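Knots and tails — suture practice gallery

Posted 31 January 2022 by Leonie Kofler

Quick upload before I lose the folder again. Interrupted stitches, short cuts, plenty of thread. Click through for the bigger versions, the knots are much easier to see at full size. Longer write-up in March if I get to it.

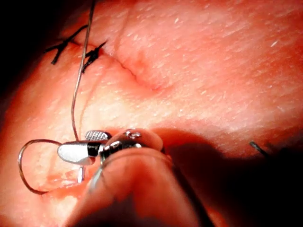 Two black stitches in, the rest of the line still to close. Look how the tails splay. Grey strand coming down past them, loop hanging off to the left. 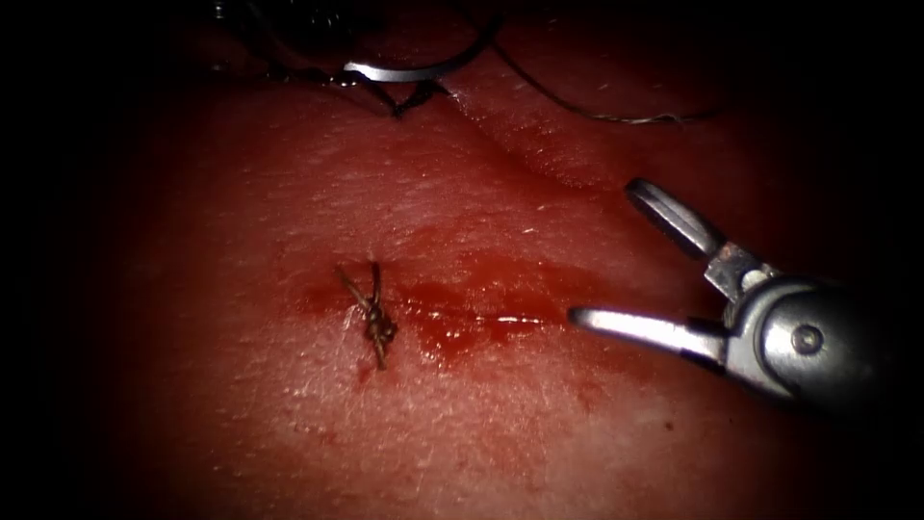 One knot, brownish-olive thread, throws stacked on top of each other. Fairly compact. Two short tails sticking up, red smear running along the seam to the right.

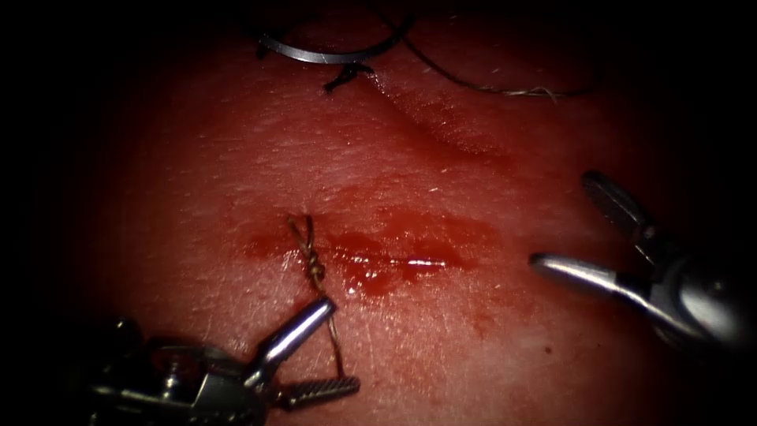

Brown suture at the left end of a short cut — curved needle up at the top. Thread still trailing down from the knot. Lots of red round the line, thicker close in.
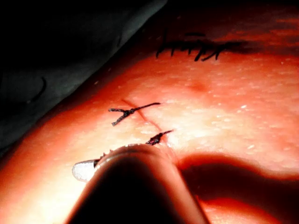
Two knots across a thin straight line, dark thread. Row of black ends further back, a bit out of focus but I like how spiky they are.

How long should I leave the tails?

Depends on the thread. For skin stitches I leave them long enough to grab with forceps when they come out, so a bit under 10 mm for me. Braided holds a knot well and can go shorter. Slippery monofilament wants more length and an extra throw or 2. Whatever you pick, keep it the same all the way along and lay the tails to one side of the line, otherwise they get caught up in the next stitch.

Other bits

Harriet Haddad has asked for the knot tying handout again. It's on the Gremstead page, second link down, the old link is dead. Printed copies at the front desk, we ran off 225 so please take one and not five.

Thread order went in to Cherkaoui, black and undyed both. If your after a particular size tell me before the next one goes.

Comments are off for now, too much spam. Email works, I am slow but I do recieve them all.

L.K.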